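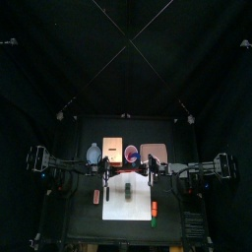

Fig. 1. Two-arm station, household objects along the back, blocks on and beside the paper.

Week 6 – Learning from demonstrations, the part with numbers

The Biscombe policy was trained on 116 demonstrations and tested on 89 starting layouts. Both arms share one network. Look at how the loss treats them: an error in the left arm costs the same as an error in the right, even while one of them is only waiting. The policy therefore learns to wait beautifully.

Estrella's fix is to weight each arm by how far it moves in the next 2 seconds. Crude, and it beats everything I tried at Hestville – including the method I wrote a paper on.

Before the lab: derive the weighted loss for one arm, then both. What happens if neither arm moves? (Your code will divide by zero. Mine did.)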